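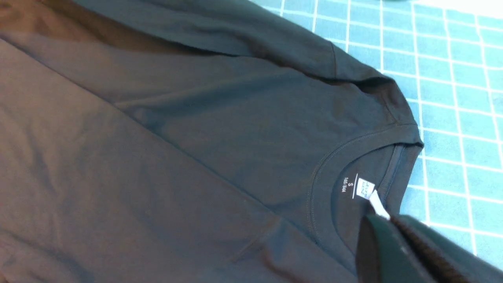 April 2026

Wadley students enter shirt-folding contest

Two students from the Wadley robotics club will take their folding arm, Stirnemik, to the Hermans student contest. The club has spent 600 pounds on it so far.

"I've yet to be convinced it beats doing it by hand," said club tutor Ruth Alvarado. "Dark T-shirts are hard work - and a home has more than T-shirts in it."

Student Gladys Llanos wants every failed fold published with the results.

Contact: Ruth Alvarado, Wadley robotics club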